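Keep the Old Machine Going

I love a repair night. Ours is at the Ambrose library on the first Wednesday of the month, and by seven the back room is so loud you have to lean in to hear what's wrong with somebody's toaster. Lamps, blenders, a sewing machine older than me – all of it comes through the door, and a lot of it goes home working.

What gets me is how quickly people change their minds about a thing once the cover is off. A neighbor was ready to spend $800 on a new washer last November. The part she needed cost $3! She put it in herself, with a flashlight in her teeth, and she still brings it up at the bus stop.
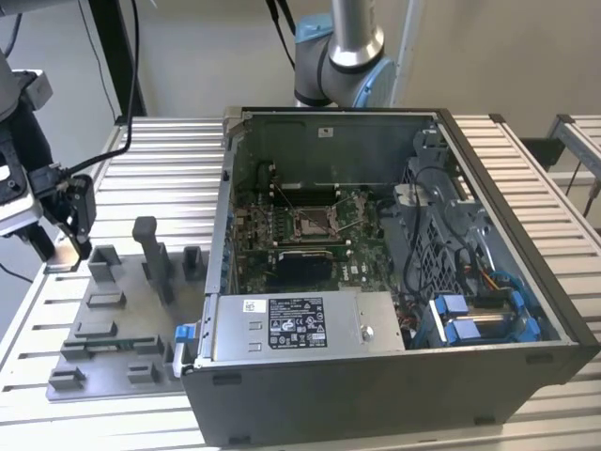

Domnica Dinu

I want every town to have a night like this, and I want schools in on it too. My own school in Clostau had a shop class, and I can still rewire a plug because of it. Give a twelve-year-old a screwdriver and a dead radio and just watch!

Manufacturers could help a lot by printing the manuals and selling the small parts. I once waited 75 days for a vacuum belt, which is silly, and I'd wait again, because that vacuum has years left in it.

So go find your nearest repair night, or start one. You need a few tables, decent light and a big pot of coffee – and bring the toaster.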